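How to Submit a Comment on the Cukstead Climate Adaptation Plan

Residents, businesses and community groups may comment on the draft plan until the end of the consultation period. Comments are accepted online, by mail or in person at the Trerine Road office.

1. Read the chapter that concerns you. Flood protection is covered in Chapter 3 and public buildings in Chapter 8.
2. Write your comment in no more than 700 words, giving the page number you refer to.
3. Add your name and ZIP code. Groups should also name a contact person.
4. Send the comment to Fulvio De Luca, Consultation Officer.

You will receive a written acknowledgment within 21 days. Comments are published in October with the final plan.
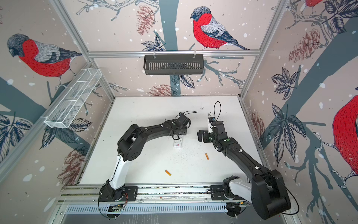
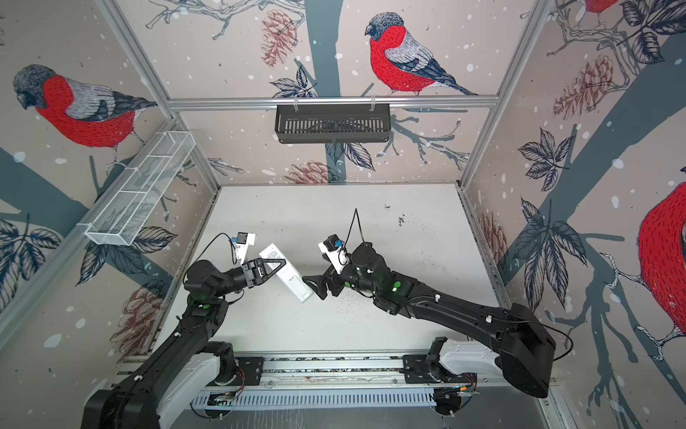 Two robot arms over a white work surface, with bullfinch panels on the walls.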